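Keeping a sitting room bin and the rug beneath it looking nice

I have been meaning to write up my sitting room routine ever since I did the kitchen one, and several of you have been kind enough to nag me about it. It's a small job, but there's a surprising amount to say about bins and rugs when you get me started!

Take the liner first. Buy them a size bigger than the bin says it needs, then open the bag right up, give it a good shake to fill it with air, and fold a generous collar over the rim. A skimpy collar slides in the first time someone drops an apple core on it. I keep 8 spare bags flat at the bottom, underneath the one in use, so there is always a fresh one to hand when I lift the full one out.

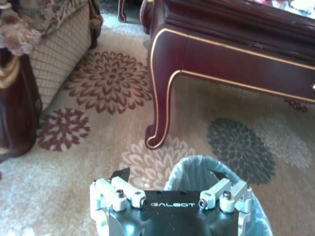

A patterned rug is a great friend to a busy household — flowers in several colours will hide a multitude of crumbs — but it does mean you forget to clean it. I go over ours slowly, first one way and then across, and I pull the bin well out so that I can do the patch where it stands. Bits always gather there, and along the foot of the sofa too.

For spills, blot with a clean white cloth and cool water, working from the outside in. Please don't rub! My neighbour Frans Hermans rubbed at a splash of tea one June and he has kept a footstool over the place ever since.

Turn the rug round twice a year if you can manage the furniture, so the sunny end gets a rest. Ours takes two of us and a pot of tea afterwards. Next time I'll get on to cushion covers, and what to do when the zip sticks.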